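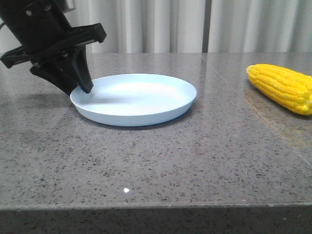
Home-built arm: gripper catches the plate rim when placing

I'm building an arm on the kitchen worktop and have got as far as pick and place with a toy corn cob and a shallow plate. Picking up is fine. When it goes to put the cob down, the lower finger comes in over the rim and on bad runs it pushes the plate along. The worktop is polished stone, so it slides easily. I've tried running slower and it makes no difference. The controller is a Flendden board with the stock software, and I teach the positions by hand. 68 runs logged since March, and 5 of the last batch moved the plate. Is this a calibration fault or am I approaching it wrongly?

Gisach

Posted by Pavness

I'd look at the approach before touching the calibration. If you teach only the pick point and the place point, the arm takes whatever path it likes between them, and with a rim in the way that path is too low. Add these:

1. A point straight above the plate, well clear of the rim, with the fingers still closed on the cob.

2. A straight drop from there to the place point, then open the fingers just enough to let go.

3. The same line back up, and close the fingers once you are clear of the plate.

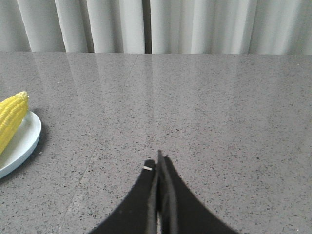 4. A parked position off to one side, so every run starts from the same spot.

Teach the place point with the cob in the gripper. It hangs below the fingertips and you will get the height wrong otherwise.

Posted by Lindholm

Put something grippy under the plate. Mine was the same on a glass table.

Posted by Gisach

Thanks both. I've put in the extra points and moved the place point further in from the rim.

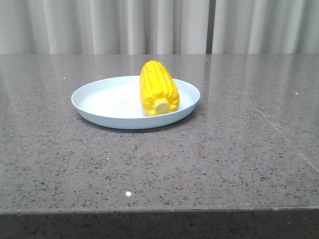
I also found that the shoulder joint was reading 2,104 at rest when my notes had 949, so I've redone the zero on that one as well. I'll try a mat under the plate next and leave the speed as it is for now.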